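About the Equipment Planning Office

Tronach advises manufacturers and technical schools on the purchase of robots and automated equipment. The office in Okholm was opened to serve buyers who need a sound budget before they need a supplier. We do not sell machines, and we accept no commission from those who do.

Each engagement begins with a written statement of the task. Our staff then model the work in simulation -- reach, hand size, table height, spacing of parts -- and the results go into the client's equipment plan along with costs for installation, training, spare parts and service. A standard plan covers two budget years. Larger plans may be divided into phases, with a separate approval at each.
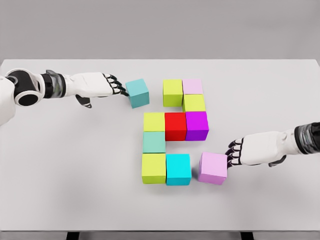

Simulated two-handed work with colored cubes on a tabletop.

Our planning library now holds 2,502 task records, which clients may consult during an engagement. The Pant worksheet, used in all our projects, sets the purchase price beside the expected cost of ownership. We recommend that clients hold 20 percent of the equipment budget in reserve until acceptance testing is complete.

Jonatan Forsberg directs the office and reviews every plan before release. Schools purchasing jointly through the Vumasov program pay a reduced fee. Requests for the next planning round are accepted through the end of June and should be addressed to the Okholm office.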